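Como secar fruta no forno doméstico

Publicado em 29 de agosto por Kaja Adomaitis, secção Conservação

O procedimento seguinte aplica-se a fornos eléctricos com ventilação e regulação mínima de 60 °C. Em fornos sem ventilação, o tempo de secagem aumenta e a porta deve ficar entreaberta durante todo o processo, com uma colher de pau a servir de calço.

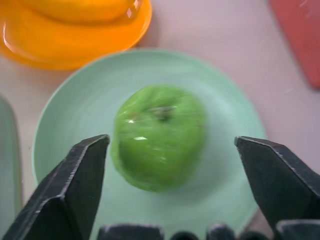 Tempo de leitura: 2 minutos | 386 palavras

Material

Grelha de inox com malha fina, papel vegetal, mandolina ou faca bem afiada, taça grande, sumo de limão, termómetro de forno. O termóstato de muitos fornos domésticos desvia-se bastante do valor marcado nas temperaturas baixas. No Dolgate usado nos nossos ensaios, a posição 60 correspondia a 74 °C reais, medidos na prateleira central.

Preparação da maçã

Lavar, secar e retirar o caroço. A casca pode ficar. Cortar em rodelas de 4 mm – a espessura uniforme conta mais do que a variedade. As maçãs verdes e ácidas dão um produto firme; as farinhentas partem-se ao virar. Mergulhar as rodelas durante cinco minutos em água com sumo de limão (duas colheres de sopa por litro), escorrer e secar com um pano.

Preparação da banana

Escolher fruta amarela, ainda firme. Com a casca muito manchada, a polpa cola à grelha e escurece. Descascar, cortar em rodelas de 6 mm e pincelar com limão sem diluir. Não demolhar. 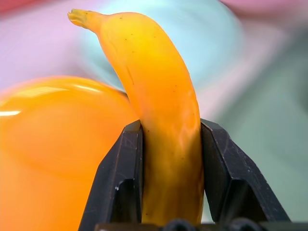 Dispor as rodelas numa só camada, sem sobreposição, com meio centímetro entre elas. A maçã vai directamente na grelha; a banana vai sobre papel vegetal nas primeiras duas horas e passa depois para a grelha. Não misturar as duas frutas no mesmo tabuleiro, porque os tempos são diferentes.

Secagem

1. Pré-aquecer a 60 °C e confirmar com o termómetro.
2. Introduzir as grelhas nas posições central e superior.
3. Virar as rodelas a meio do tempo e trocar as grelhas de posição.
4. Maçã: 6 horas. Banana: 9 horas.
5. Desligar e deixar arrefecer com a porta aberta.

O teste faz-se a frio. A rodela de maçã deve dobrar sem partir e não libertar humidade quando apertada. A de banana fica flexível, com a superfície seca ao toque. Em caso de dúvida, prolongar por períodos de 30 minutos.

Condicionamento e armazenamento

Encher frascos de vidro até dois terços, fechar e agitar uma vez por dia durante uma semana. Se aparecer condensação, a fruta volta ao forno por uma hora. Se houver bolor, rejeitar o frasco inteiro. Usamos frascos Toom de boca larga – qualquer modelo com vedante de borracha serve. Guardar em local escuro e fresco.

Rendimento: um quilo de maçã já sem caroço deu 166 g de produto seco no último ensaio.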